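Descaling the Meredith, and a note on water hardness
23rd January

I moved the kettle test to its own post after Ludivine Roussel asked for the numbers in one place. The kettle is a Meredith, seven years old, with an exposed element plate. Tap water here is hard and leaves a visible ring after a week of normal use.

Method: 30 grams of citric acid in 800 ml of cold water, heated to just short of a boil, switched off, left for an hour. Drain, rinse twice, boil a full load of plain water and throw it out. The scale on the plate came off without scrubbing. A thin band at the spout filter stayed put and needed a second pass with the filter removed and soaked in a cup.

I had used white vinegar until last winter. It works, but it takes longer and the smell stays in the lid seal. The Jidico sachets contain citric acid plus a dye, and the dye does nothing I could measure.

Boil time for a full load before treatment was longer than after, but the difference was within the spread of my readings, so I am not claiming an energy saving. Filtered water slows the buildup. It does not stop it.
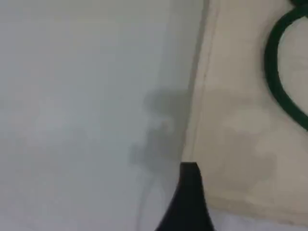
Can the same solution be used twice?
Once it has stopped fizzing on fresh scale, most of the acid is spent, so mix a new batch.

Next on the list is the shower head, which has a rubber nozzle plate and will get a weaker mix. Myfanwy Hughes has the same model and left hers in overnight at full strength. The nozzles went stiff.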